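How to keep the score sheet at a youth basketball game

When I moved here I was asked to keep the score for my daughter's team in Osedside, and I did not know one symbol. After some games it became easy. I write down the steps as I do them now.

Come to the table 29 minutes before the start, or earlier if you are new. Copy the names and jersey numbers from the coaches in block letters, and ask each coach to mark the five starters.

During play, write the points next to the player first and only then cross the number in the running score. A field goal is 2 or 3, a free throw is an empty circle. If the shot goes in, fill the circle. If it misses, leave it empty.

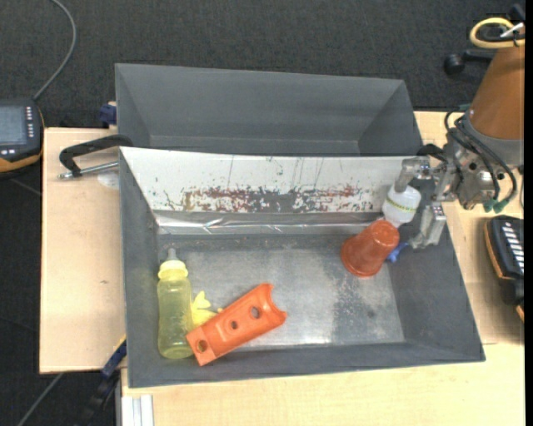 Halina Szewczyk wrote to me that she does it in the opposite order, running score first, because the crowd looks at the total and a wrong total makes noise at once. Both ways are fine – only do not change in the middle of a game.

Fouls go in the small boxes, P for personal and T for technical. When a player reaches 5, tell the referee immediately, before the ball is in play again. Team fouls have their own row, and in our league they start again every quarter.

At each break compare your total with the scoreboard. If they are different, call the referee before the next quarter begins. After the last one, draw a double line under the final score and get the signatures.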